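Filed under: Kitchen & Home > Small Appliances > Reader Reviews

I bought the Toshiba toaster oven last December, the week our big oven gave up with a tray of potatoes inside, and I've been meaning to write about it ever since. It cost me $67 at Hakim in Brukcombe, marked down from a good bit more, and I'll admit the price did most of the persuading!

Toast first, as that's what we use it for on most mornings. Setting four gets you an even golden slice, though the back left corner runs hotter and you learn to put the heel of the loaf there. Frozen rolls take 8 minutes. A small chicken took far longer than the booklet promised, but the skin was lovely – my sister asked for the recipe, and there wasn't one.
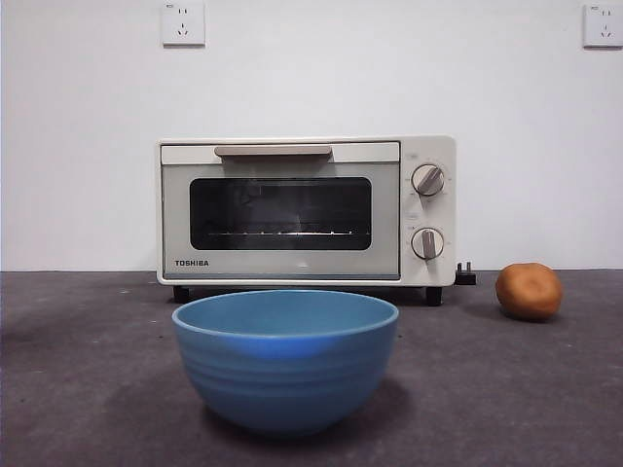 The white finish, with the paler-than-coffee handle across the door.

Cleaning is my one real grumble. The crumb tray sticks, and the rack has a way of tipping when you pull it out (I lost a whole cheese sandwich that way). I had the Skorstead before this, and its tray slid out like a drawer. It also died after two years, so there you go.

Would I buy it again? For a household of two, yes, gladly. If you cook for a crowd I'd save up for something bigger.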